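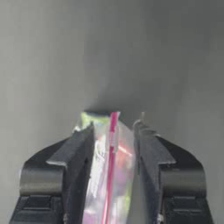
Figure 6.1 Two gripper fingers against a gray background.

Chapter 6
Player Contracts and the Movement of Players

In May, when most of the league's teams had already gone home for the year, the Fondwood front office had one question left to settle. Its starting guard, Dexter Cabrera, had finished the last season of his contract. The team wanted him back. So did two others. Under the league's rules, Fondwood could offer him a longer deal than anyone else, but it could not stop him from listening to other offers.

Cabrera signed with Sebastian, a smaller club that had missed the playoffs five years in a row. The pay was lower. He told the local paper that he wanted to play more minutes and run the offense, and that Fondwood had been fair to him.

Fans were split. Some felt that a player who had been drafted and trained by one club owed it something. Others pointed out that the same club had traded his teammate Ramil Villanueva in the middle of a road trip, with no warning, and that few people had talked about loyalty then. Both sides were arguing about a market, although they seldom used that word.

This chapter looks at how professional teams and players reach agreements, what limits each side, and what happens when an agreement ends. Chapter 5 treated the team as a business that sells tickets and broadcast rights. We now turn to the people it hires.

After reading this chapter, you should be able to:

Define free agency and tell restricted free agents from unrestricted ones.
Explain how a salary cap changes the offers a team can make.
Describe the difference between a guaranteed and a non-guaranteed contract.
Discuss why a player might accept less money to change teams.

Key terms: free agent, reserve clause, salary cap, roster limit, guaranteed contract, buyout, right of first refusal

6.1 The Reserve System

For much of the history of team sports in the United States, a player whose contract ran out was still tied to his club. The rule that did this was called the reserve clause. It let the team renew the contract for another season, and then another, often on terms the team set. A player who did not like the offer could hold out or quit. He could not sign with a rival.

Owners defended the system on two grounds. They said that without it the richest clubs would sign all the best players, and games would become dull. They also said that teams spent money developing young players and needed time to earn it back. Economists have questioned the first claim. If a player is worth more to a big-city team than to a small one, the small team has a reason to sell his contract whether or not he is free to leave. Under the reserve clause he moves and the owner keeps the payment. Under free agency he moves and keeps much of it himself.

The second claim has held up better. Most leagues still give a team control over a new player for his first few seasons, and his pay during that time is usually well below what he would get on the open market.
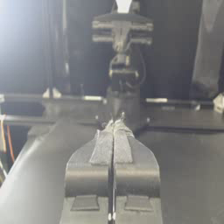 6.2 Restricted and Unrestricted Free Agents

An unrestricted free agent may sign with any team that makes an offer. Cabrera was in this group. A restricted free agent may also take offers, but his current team has the right of first refusal. If it matches the offer within a set number of days, he stays.

Restriction tends to hold down bidding. A rival club that makes an offer has part of its cap space tied up while it waits, and it may end up with nothing. Some clubs respond by bidding very high, and others do not bid at all. We return to this problem in Section 6.4, after a look at how the salary cap is calculated.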